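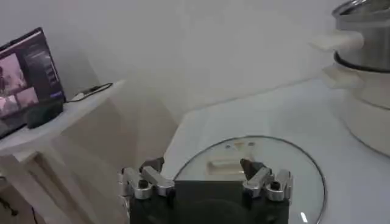 # Hovland Lids: data card

Version 4. Maintainer: Ronja Forsberg. Last edited Friday, August 22, 2025.

## Contents

Records for 200 loose pot lids, one row per lid, in `lids.csv`. Photos are in `photos/`. Glass and metal lids are both included. Pots are not.

## Fields

- `lid_id`: integer, never reused
- `shape`: round, oval, square
- `diameter_mm`: outer edge of rim to outer edge of rim; for oval lids, the long axis
- `body`: glass, metal, other
- `rim`: yes or no
- `knob_shape`: free text, lower case
- `knob_color`: free text, lower case
- `vent`: yes, no, blank if not checked

## Measuring

Lay the lid flat, knob up. Measure twice at right angles and enter the larger value. Do not include side tabs.

## Known issues

- 18 rows have no `vent` value.
- "Cream" and "off-white" are used interchangeably in `knob_color`.
- Oval lids entered before November may carry the short axis.

## Comments

**Tanner Ouellet:** Is knob height recorded anywhere? I need it for drawer clearance.

**Ronja Forsberg:** No. Planned for the next version.

**Abena Kwofie:** Row 4 has the diameter in inches.

**Ronja Forsberg:** Fixed, thanks.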